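Visit to the Marora seed house, Bukadach
Posted by Annick Zacharias

Our garden society has been buying vegetable seed from Marora for years, and in March we finally got to see where it comes from. Nine of us went up in two cars. The drive to Bukadach takes a little over two hours if you stay off the lake road, which was still closed past the quarry. There is parking behind the main building, but the sign is easy to miss coming from the south.

We were met by Beril Karakaya, who runs the cleaning floor, and given coffee and visitor badges. The tour started in the receiving room. Seed comes in from contract growers in paper sacks, and each sack gets a lot number before anything else is done with it. The number stays with the seed all the way to the packet. If you look at the back of a Marora packet, the last four characters tell you the grower and the field.

Cleaning is the loud part of the building. The seed goes over a set of shaking screens and then through an air column that lifts off the chaff and the light seed. Beril showed us lettuce before and after. The chaff goes to a neighbor for bedding. Tomatoes are done separately in a wet room at the other end, and we did not go in there because it is only used in late summer and fall.

After that we saw the cold store. It is kept at 40 degrees and very dry, and the door has to be shut behind each group, so we went in three at a time. The shelves hold 500 varieties at the moment. Miloslav Gajdoš asked about onion seed, which he has had trouble with, and was told that even in the cold store they do not like to sell it past the second year. At home he should expect one good season from a packet. Parsnip is the same. Beans and squash keep much better.

The testing room is upstairs and it is the room I would have liked more time in. Every lot is tested before it is sold and again every six months. They count out seed onto damp paper, roll it up, and stand the rolls in a warm cabinet. For peppers they wait two weeks before the final count. Lots that fall below the house standard are not sold, even where the legal minimum is lower. Rajkumari Dwivedi, who heads the testing, said the commonest reason for a poor result is rain at harvest.

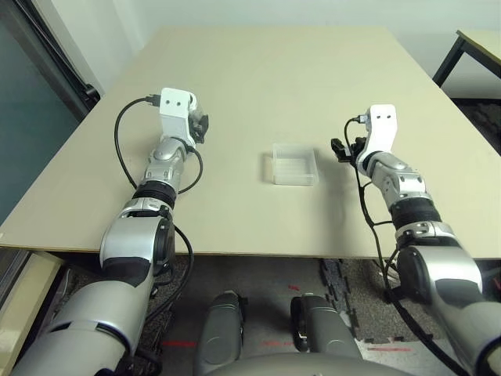 Large worktable with a small clear plastic tray near the center.

She also went over how to do a germination test at home, and I wrote it down for those who could not come. Put ten seeds on a damp paper towel, fold it, and slide it into a plastic bag left slightly open. Keep it on top of the refrigerator. Check it at the number of days given on the packet, then once more a few days later. If seven or more have sprouted, sow as usual. With four to six, sow twice as thick. Fewer than that and you should buy new seed.

Lunch was sandwiches in the staff room. Delyth Ruddock had brought a jar of her own runner beans, the purple-speckled ones she calls Fajardo after the street she got them on, and Rajkumari took 23 of them to grow out in the trial garden. We will hear next year whether they match anything already on the list.

The trial garden itself was mostly bare ground. Peas were up under netting and there was a row of overwintered kale going to flower, caged to keep it from crossing. They put in 3000 lettuce plants each spring just to check that the lots are true to type. Anything that looks off is pulled.

The shop is open to visitors and prices are the same as in the catalog. I bought Nillow, a short-season leek, and two packets of a yellow beet. They do not take checks.

Notes for anyone planning a trip: groups need to book a month ahead, and the limit is twelve. The tour runs almost two hours with a lot of standing. There is no elevator to the testing room. Bring a sweater for the cold store.

The seed swap list will be sent out separately. Please get your entries to Delyth.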